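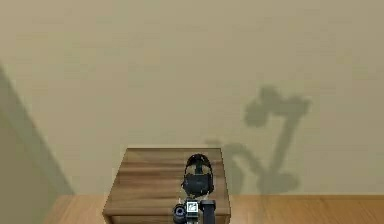
What should a first-year budget for a small manipulation cell include?

The arm and gripper are the visible cost. The budget also has to carry the controller, mounting hardware, cabling, one workstation, simulation licenses if any are paid, spare finger pads, guarding, and the hours of whoever sets it up. At Mistmont we plan these on one sheet with a separate line for each, and we do not allow a line called "miscellaneous." Items that land there tend to be the ones that overrun.

Do I need to buy the arm before starting in simulation?

No. Most of the layout work can be done before a purchase order goes out: reach, table height, camera placement, and whether the gripper clears the objects you intend to handle. Pick two candidate arms, load both models, and run the same task on each. Keep the scene files with the quote so that the person approving it can open them.

How long does the planning stage take?

Allow four weeks for one station with a single task. Add time if the object list is still changing. A change to the list after week two normally means the reach study has to be repeated.

Which workstation should we specify?

Specify for rendering first and physics second. Camera views with shadows and textured surfaces use more graphics memory than contact simulation does at this scale. If two people will run jobs at the same time, buy two mid-range machines. A single large one becomes a queue.

How many camera views should be in the budget?

Price two as a minimum, one on the wrist and one fixed. A fixed view is cheap, but its position has to be checked over the full motion, because links pass between the lens and the table at some joint angles.
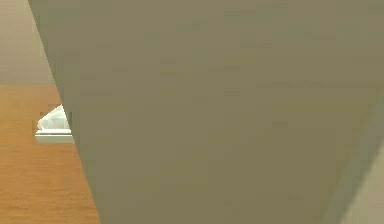

Check this with the arm at full reach, at home, and at every waypoint in the task. Log the share of each cycle in which the target is hidden. If it is hidden during the approach, either move the mount or add a third view, and put the mount, cable, and port on the sheet at the same time. Moving a mount in the model takes minutes. Moving it after the cable runs are fixed is a half-day job.

Are household objects acceptable for test tasks?

Yes, and they keep the consumables line small. Soft or deformable items are harder to model than rigid ones, so expect extra tuning time for them. Record the size and weight of each item in the test list. Replacements bought later are often slightly different.

We received quotes from Mosia and Drulico that do not match. How do we compare them?

Rewrite both against your own sheet. Mosia quotes the controller and teach device with the arm. Drulico lists them separately, and shipping is on the last page. Compare totals only after the blank lines have been filled on both sides.

Is the Pagano planning template required?

It is required for any request that goes through the shared equipment fund. The template has 57 rows. Rows that do not apply should be marked N/A and left in place, as the totals refer to row numbers.

What should be held in reserve?

Enough to replace one gripper and one camera. Lead time for grippers can be up to 3 months, so a spare ordered with the first unit is usually better than cash held back.

When are requests reviewed?

Tuesday. Incomplete sheets go back to the sender and are reviewed the following week.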